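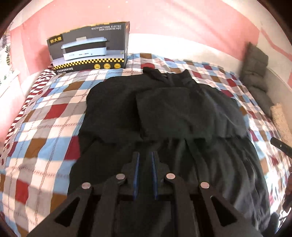
*Black garment laid out on the plaid bedspread.*

# Grirkano: folding clothes on beds

Grirkano is a collection of clothes being spread out, smoothed and folded on ordinary beds in ordinary bedrooms. We love this stuff! Folding looks like the dullest chore in the house until you try to write down what a sleeve is doing, and then you can lose a whole afternoon to one jumper.

The current release has 1,188 folding sessions. It was last updated on Feb 17, 2019.

## What's in it

- Tops, trousers, skirts, coats and a few cloth bags, all soft things that crease
- Made beds only, with the cover left on
- Single garments, one per session (pairs of socks count as one, after much debate)
- Patterned and plain bedding, in whatever state of tidiness we found it

Dark clothes get plenty of room. They're our favourites and also the hardest to label, as a black sleeve lying on a black body is mostly a matter of following the creases. If you only have time to look at one part of the collection, start with the black clothes on checked covers. The squares are brilliant for seeing where the edge of the cloth runs, even when the inside of the garment is a puzzle.
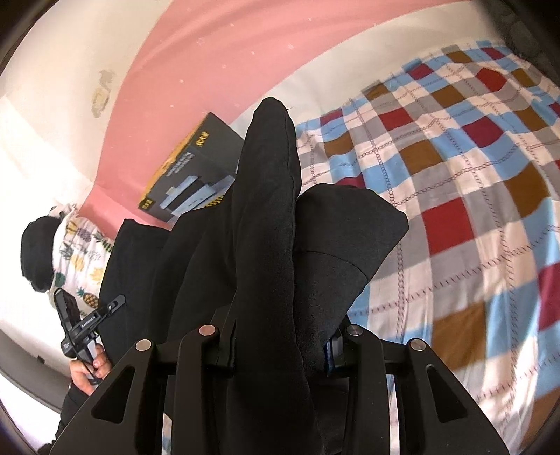 Bright bedding does cause one headache. Busy covers bend and ruck up along with the clothes, so please don't treat the squares as a ruler. We tried that in the Bondurer version and had to redo a good many of the outlines by hand.

## Labels

Each session has a plain text file with these fields:

| Field | Meaning |
|---|---|
| `garment` | our best word for the item, or `unsure` |
| `shade` | dark, mid or light |
| `cover` | plain, checked, striped, floral or other |
| `stage` | spread, part-folded, folded or bunched |
| `notes` | anything else, often quite chatty |

`unsure` is a perfectly good label and we use it a lot. A bunched-up top and a bunched-up bag can look the same, and we'd much sooner leave the question open than guess. If you fancy having a go at the unsure ones, please do, and send us what you come up with.

## Folders

- `goltov/` has the sessions added since October, with roughly 1,000 entries
- `bondurer/` has everything older, with the outlines corrected
- `dinu/` is the little script that checks the labels for typing mistakes

Run the `dinu` check before sending changes. It's fussy about capitals and will grumble at `Checked`.

## Known gaps

Two kinds of item are missing altogether: fitted sheets (we lost our nerve) and anything with a hood. There are very few light clothes on light covers, and we'd be delighted to have more. Children's clothes are thin on the ground too.

`part-folded` is a loose label. It covers a shirt with one sleeve tucked in as well as a shirt that needs one last turn, and we haven't settled on how to split it. There's an open issue with two competing suggestions, so do join in if you have strong feelings about sleeves.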